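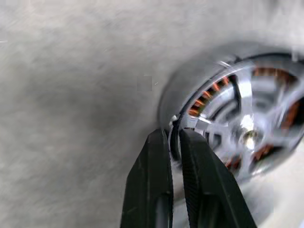
Tistby finger comparison, motor parts set

Wrist camera recordings and gripper logs from a trial of two finger designs on small motor parts. The work was done in June on the bench arm at Khoury. Contact the Tistby maintainers through the issue tracker if a file is missing or won't open.

Contents

362 grasp attempts with the Guvelus fingers
627 grasp attempts with the Taltirano fingers
One log per attempt: finger opening, motor current, arm pose
Wrist camera video for every attempt

The counts are uneven. The Guvelus pads had to be glued again partway through, and we kept running the other pair while they cured. Balance the two groups yourself if you train on this.

Task

Pick up a part from a light gray surface, lift it, hold it, put it down. Round motors are grasped at the rim, with one finger outside and one on the face. Approach angle is set by the operator and varies a lot. 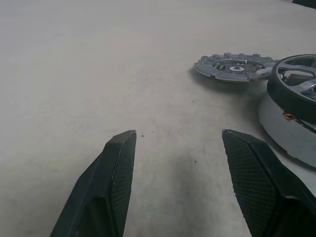 Parts were placed by hand between attempts and often ended up close together. Attempts where the fingers touched a second part are kept and have neighbor_contact set to 1. Small specks on the surface were not cleaned up or labeled.

Labels

result: held, slipped, missed
neighbor_contact: 0 or 1
finger_set: guvelus or taltirano

Slipped means the part left the fingers before the put-down command. The label was set by a person watching the video, so very short slips may be marked as held.

Known problems

Shiny metal blows out to white in some videos. Exposure was fixed for the whole trial.
The current reading is noisy below 2 percent of full scale.
16 logs have no arm pose. The video for those is fine.
Finger opening was zeroed once per session and drifts a little toward the end.

Changes

v2: fixed swapped finger_set values in the first session.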